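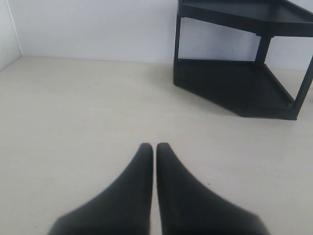

Gripper closed down to a narrow gap, shelf unit behind.

Ovora Users Forum > Faults and Safety

trumov_lab wrote:
We wish to report a recurring fault in the key-hanging task. The controller raises code 2082 and the gripper opens without a command.
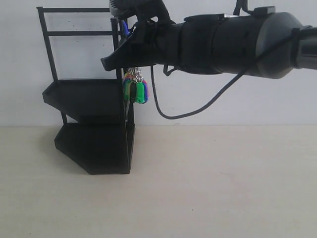
The fault was logged 52 times in September. Power was left on in each case. Please advise whether the unit should be withdrawn from use.

plokeo_support wrote:
Kindly complete the following.

1. Inspect the cable below the wrist for strain.

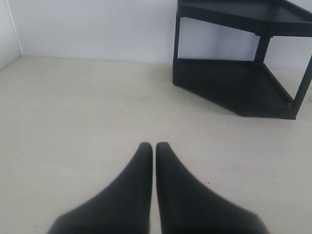 2. Lower the grip force limit from 2000 to 1365 and repeat the task.

nechyporuk_safety wrote:
I must disagree with step 2. An uncommanded release is a safety matter, and no limit should be changed until the cause is known.
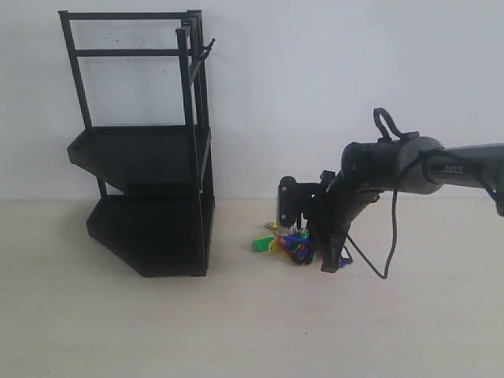 Arm over the keys, cable hanging beneath.

trumov_lab wrote:
Noted. Step 1 only. The arm stays locked out overnight.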